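The Trolley Gets a New Life – October Gallery

Well, the sewing room reshuffle has finally made it onto the website! A few of you asked to see more after I mentioned it in passing in the last newsletter, so I've put up what I have so far. It's a small gallery for now, and I'll add the shelves and the cutting table when they're fit to be looked at.

Some background for anyone new. I do alterations and a bit of quilting out of the back room of our place in Irkdale, and for years all my bits and pieces lived in biscuit tins. Biscuit tins are lovely until you own 20 of them and the one you want is at the bottom. My friend Dörte Eichhorn has been at me forever to get something on wheels. She found me a listing for a used clinic cart at the Tehrani clearance place out past Wunlow, and I went and had a look expecting to come home with nothing. I came home with a cart.

It cost me 300 dollars, which my husband thought was a lot for some drawers until he priced new ones. Getting it into the wagon took two of us and some language I won't repeat. I gave it a good going over with warm soapy water and a soft cloth, then left it on the verandah for an afternoon to air.

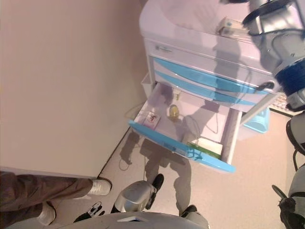 Sorting drawers is my favourite part of any move, and I always do the same thing – start with far too little and add from there. If I tip a whole tin in on the first day, it's a biscuit tin again by the end of the week. The shallow drawers up top are going to be for needles, bobbins and the good scissors, and the lower ones will take anything with a bit of height to it. I do love those light-blue handle strips, the way they curve across the front. The drawer I've got open still has heaps of room in it, just a few little things dotted about, and I'm in no hurry to fill it. There's a little carton sitting on top too, and the raised rim suits me down to the ground, as I'm forever knocking things off benches.

A few odds and ends people have asked me since. Yes, I'll be putting liners in. I'm using offcuts of grey felt, cut a touch small so they lift out for a shake. Labels are still up for discussion. Dörte wants me to colour code the lot and I'd be happy with a pencil and some masking tape, so we'll see who wears the other down first.

The thread is not going in there. Enine, my eldest, counted the spools during the school holidays (her idea, I swear) and got to 593, so those are staying on the wall pegs where I can see the colours.

Still to come: the pegs, the ironing corner, and the fabric cupboard if I'm feeling brave. If you've got a cart like mine and you've worked out a neat way to keep bobbins from rolling to the back, please leave me a note in the guestbook!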